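Croisière vers Skuldale : faut-il réserver le restaurant de poissons avant d'embarquer ?

Emese Jakab
Bonjour à tous ! Nous embarquons en juillet pour neuf nuits sur le Caneo, notre toute première croisière, et je ne pense déjà qu'aux repas. On me parle sans arrêt du Gellach, le petit restaurant de poissons du pont supérieur (en supplément). Est-ce qu'il faut réserver avant le départ ? Et le supplément vaut-il le coup quand on mange déjà très bien au restaurant principal ?

Morenike Effiong
Oh, vous allez vous régaler ! Réservez dès que votre espace passager est ouvert, surtout si vous voulez dîner vers 20 h. Nous y sommes allés deux fois et je rêve encore du flétan au beurre noisette — et de ce pain de seigle tiède qu'on vous ressert sans compter. Demandez une table à bâbord pour la remontée du fjord, c'est magnifique.

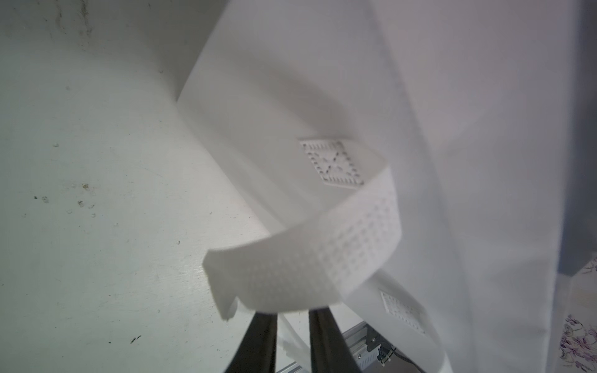
Et le midi, c'est ouvert aussi ?
Seulement les jours en mer, de midi à 14 h, avec une carte plus courte. La soupe de poisson y est, heureusement !

Panya Hemmin
Jamais réservé, jamais eu de souci. Y aller tôt.

Alasdair Rennie
Je nuance un peu : sans réservation, ça passe le premier soir, quand tout le monde découvre le buffet, beaucoup moins ensuite. Pour le supplément, j'ai payé 91 euros à deux, sans le vin, et j'y retournerais demain. Si vous aimez les crustacés, gardez quand même une soirée à terre à Skuldale : chez Seok, sur le port, les langoustines grillées sont fabuleuses. C'est fermé le mercredi, vérifiez votre jour d'escale.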